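Zirkside Community Help – Household and Laundry

Folding a mixed load of cloths for a shared linen cupboard

Posted by Geetha Sastry

I am responsible for the linen cupboard at a small community centre. The cupboard holds tea towels, waffle-weave cleaning cloths, larger plain cloths used to cover tables, and a number of odd pieces that have been donated over the years. Everything is washed together at the end of the month and folded on the long wooden table in the activity room.

The difficulty is that no two people fold in the same way. The piles lean, the larger cloths slide out when the door is opened, and it is hard to tell from the front which shelf holds which size. The shelves are 15 inches deep and the gap between them is 11 inches. I would like to write a short set of directions that can be taped inside the door. Could members advise on a method that suits both thin and thick cloths, and on whether ironing is worth the time?

Posted by Salvador Guerreiro
Member, 12 replies in this section

I would recommend that you sort before any folding takes place. Separate the load by weight of fabric first and by size second. Colour is of no importance unless your users depend on it to tell kitchen cloths from cleaning cloths, in which case it should be written on the shelf label.

For the large plain cloths, the following method has served our hall well. Find two neighbouring corners, hold one in each hand and lift the cloth clear of the table so that its own weight pulls the creases down. Wait a moment before lowering it. Lay the bottom hem on the table first, then bring the rest down towards yourself.

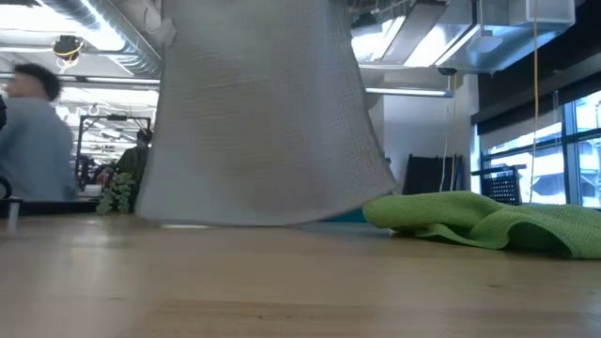 Once the cloth is flat, smooth it from the middle outwards with the side of the hand. Fold in half, bringing the top edge to the bottom, and then in half again the same way. Turn the strip and fold it in thirds. Check the first finished piece against the shelf before carrying on with the rest, as a cloth that is even slightly too deep will catch on the door.

Waffle weaves need a different approach. They stretch when lifted by the corners and will not hold a sharp crease. Spread them on the table, pat them square and fold them loosely in thirds. Please do not press them down to save space – they spring back and push the pile over.

With regard to ironing, I would limit it to cloths that will be seen by guests. Ordinary wrinkles will soften under the weight of the pile.

Posted by Welington Assunção

Just roll them. Rolled cloths do not fall over and you can see every one of them from the front. We have done it this way since September and have had no complaints.

Posted by Daiane Caldeira
Section moderator

I agree with most of Salvador's advice. Rolling is suitable for small cloths kept in a basket or a drawer, but on an open shelf the rolls tend to travel, and larger pieces become quite bulky.

Two further points may assist. First, place each pile with the folded edge facing the door, so that a single cloth can be taken without disturbing the others. Second, keep the piles to a height of roughly 8 inches. That leaves enough room to slide a hand in above the top cloth.

The directions inside the door should be brief. One line for each type of cloth is sufficient, with the finished size given in inches. Our own notice ran to a full page at first and was seldom read. Donated pieces that match nothing else may be kept together on the lowest shelf and labelled "mixed".

Posted by Geetha Sastry

Thank you all. I will use the lifting method for the table covers and keep the waffle cloths flat. The small tea towels may be rolled if I can find a suitable basket.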